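Vekel Lane Community Orchard and Kitchen Garden
Progress report to the Dukum Fund, second half of the grant year

Where we are

We planted the last of the apple trees in December, in sleet, with a flask of soup going round, and I can now report that all 34 are in the ground and staked. The top row is on the heavier clay, so those went in on small mounds as your adviser suggested at the spring visit. The lower rows got a plain square hole and plenty of compost. A few of the whips were thinner than we'd have liked from the nursery at Pernon, but they were replaced free of charge and the new ones are lovely, with good straight stems and a decent spread of root.

The old hedge along the lane has been laid for the first time in a very long while. It looks brutal at the moment (hedges always do) and we've had two letters about it, both of which we answered with an invitation to come back and look in May.

Growing and cooking

The kitchen garden did far better than the plan said it would. Beans, chard and squash all cropped heavily, and the squash were still being given away at the gate when the clocks changed. Potatoes were poor. We lost most of the second earlies to blight and will be trying a resistant kind next year, on the bed nearest the water butts where the air moves a bit more.

The Saturday-style drop-in we proposed in the bid has become an after-school one, starting at half past three, which suits the families on the Escobar estate much better. We had planned for 20 children across the term and reached that by the third session. Some of them now know more about slugs than I do! The soup club carried on through the autumn and we would very much like to keep it going over the winter, if the hall can be had in the evenings.

Money

Of the 4000 pounds awarded, 80 per cent has been spent or promised. Trees, stakes and guards came in under budget. Fencing came in over, mainly the gate, which had to be wide enough for a wheelchair and a full barrow to pass through comfortably. We've moved the saving from one line to the other, as agreed by email, and the overall total hasn't changed. Receipts are in the folder sent with this report.

Indoor space

We are still looking at layouts for the winter room, where seed sorting, grafting lessons and the soup club would all happen. A long table is what everybody asks for, with pictures on the walls so that it feels like somewhere you'd want to sit down.
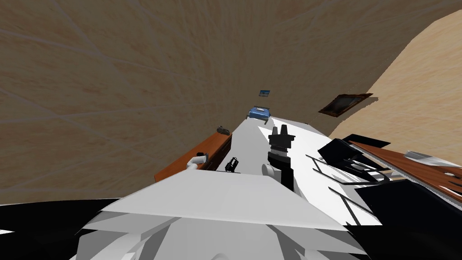 What comes next

Grafting starts as soon as the scion wood is cut. We have been offered cuttings from three old trees in gardens near the church, one of which might be a local cooker that dropped out of the catalogues long ago. We'll send fruit for naming when there is some.

The pond is the other big job. The liner is in the shed and the digging will be done by hand, over two mornings, once the ground dries out enough to stand on. We would love someone from the Fund to come for one of them. Bring boots.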